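Giving up the second car

Oct 30, 2022

We sold the second car in the spring, and a few people have asked how it went, so I am writing it down in one place.

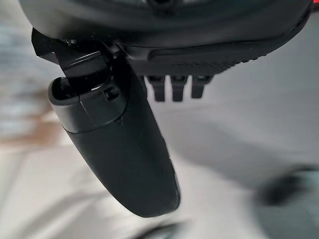 The car was a small hatchback with a dent in the rear door and a heater that worked on one setting. My wife drove it to the hospital lab and back, and I used it on weekends for the hardware store. When she moved to a job on Grabner Street, a short walk from our house, the car began to spend most of its week in the driveway. We kept paying the insurance anyway. In March the mechanic told me it needed a timing belt and two tires, and gave me a quote of $554. I said I would think about it.

I thought about it for longer than I should have. I grew up in a house with three cars and I like having a way to leave. My wife had no strong feelings. She said we could always buy another one.

We listed it on a Friday and a student bought it that same weekend for $2212. I had asked for a bit more, and I came down after he pointed out the tires. He was right about the tires.

The first month was fine because the weather was good. I bike to work now unless it rains. The ride takes 19 minutes if I catch the light at the bottom of the hill, and I usually don't. I had an old bike in the garage with a bad chain, and I spent some of the car money getting it fixed at Mikalel, the shop next to the laundromat. They also sold me fenders, which I did not want and am now glad to have.

When it rains I take the number 14 bus. It is slower than the bike because it goes out to the Gasard shopping center and turns around in the parking lot before it heads downtown. I have read four library books on that bus. Two of them were good.

The hard part has been Saturdays. Our son has swim practice in the morning, and that is also when I used to run errands. One of us has the car and the other one is home. We had a couple of arguments about this in June, mostly because neither of us had said out loud what we had planned. Now there is a sheet of paper on the fridge and whoever needs the car writes it down by Thursday night. My wife writes in pencil. I have asked her to use a pen.

Our neighbor Ruba Khalaf has lent us her pickup twice – once for a load of mulch and once for a mattress. I fill the tank when I return it. She has never asked me to, but it seems like the least I can do, and she knows she can borrow our ladder.

As for money, we save the insurance, the registration and the gas. We spend more on bus fare and on deliveries. I ordered a bag of potting soil in July, and the delivery fee was close to the price of the soil. I have not done that again. We also rented a car for four days in August when my mother was in town and my wife had to be in Claltari for training. Even with that, we are well ahead.

There are things I miss. I used to sit in the car for a few minutes after getting home, with the radio on, before I went inside. On a bike you just arrive. I also miss being able to go somewhere at night without checking the sheet first.

The driveway now has room for a basketball hoop, which my son noticed before we did. He wants one in December for his birthday. I measured and it would fit on the left side, although the garage light would have to be moved.

Next week I need to buy better gloves. The ones I have are fine until it gets near freezing, and it was close to that on Friday morning.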